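Workshop notebook, small furniture bench
August 11, 2001

Carried on with the beige two-door cabinet from the Forsyth order. Left over from yesterday: right door hinge, shelf pegs, the drawer runner that squeaks, and a decision on the stickers. Shu-fen Au was in until lunch and did the runner while I looked at the hinges.

Hinges first. Both doors have the Drallmont sprung cup hinge, the short-arm sort. The left one closes with a soft knock and stays shut. The right one wants to drift back open from the last bit of travel. I took it off and put it on again with the same screws and it was no better, so it isn't the screws. Swapped the lower hinge for one out of the Terkitz tin and it improved, swapped the upper one too and it went back to drifting. So the lower hinge was tired and the upper Terkitz one is no good either. Put the original upper back. Door now shuts and stays shut if you push it the last little way, and drifts if you let go early. Good enough for today but I would not send it out like that.

Drawer runner: Shu-fen rubbed candle wax along both sides and it went quiet. She thinks the wax will pick up dust and we'll be doing it again by November. Agreed to leave it and see. She also tightened the bar handle on the drawer front, which had worked loose on one side. The screws are slightly too long for that front, so there is a spring washer behind each now. If anyone takes the handle off, please put the washers back.

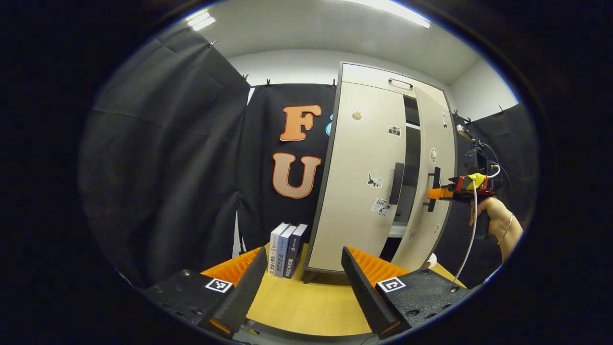 Door pulls took most of the afternoon. The order sheet asks for the dark upright handles on both doors and says nothing about how far they should sit from the meeting edge, so I went by feel and then measured afterwards, wrong way round I know. The left one is close to the edge and comfortable. For the right door I tried opening by the handle only, no hand on the top or side of the door, and it comes round without catching on its neighbour. With the right door partly open and the left one shut you can see both white shelves in the gap, the upper one showing as a thin edge and the lower one much broader, and it is the lower one that bothers me. I would like it to come down by one peg hole. Did not move it, as the holes on the far side want cleaning out first. Paint has got into them.

Tried the pull on the right door with a spring balance from the drawer under the vice. Readings were all over the place depending on where I hooked it, so I haven't written them down. Do it again with a loop of cord round the middle of the handle.

Stickers. The left door has the muffin, the camera, the cats and the one that says "Love". The ones on the right door are harder to make out. I had assumed they were all coming off. Shu-fen rang Forsyth and they want them left on, and want it noted on the job card that they are not to be touched with spirit or anything like it. I have noted it. Wipe down with a barely damp cloth and keep off the corners of the stickers. If one lifts, leave it and tell me.

Black cloth is still up round the bench and I'd like it left up until this one is finished. The table is fine to work on, but put a mat down before using the screwdriver, I have already put one mark in it. Check the legs while it is up there. I went over the front left one by hand and it's firm. Haven't done the back pair.

Parts used: one Terkitz lower hinge, two spring washers, a bit of candle. Hinge tin is low. Job number for all of this is 2315, not 1723 as I wrote on the card this morning. 1723 is the Stestalau bookcase and it hasn't come in yet. Card corrected, but the copy in the office still needs changing.

Asked Drallmont for a price on a box of 40 hinges, short arm, same cup. They will ring back. If they only do the long arm we can't use them on this carcass, the side panel is too shallow.

To do next:
Upper hinge, right door, replace when new ones arrive
Clean out peg holes, drop lower shelf
Spring balance again, with cord
Back legs
Office copy of job card
Find out who has the small square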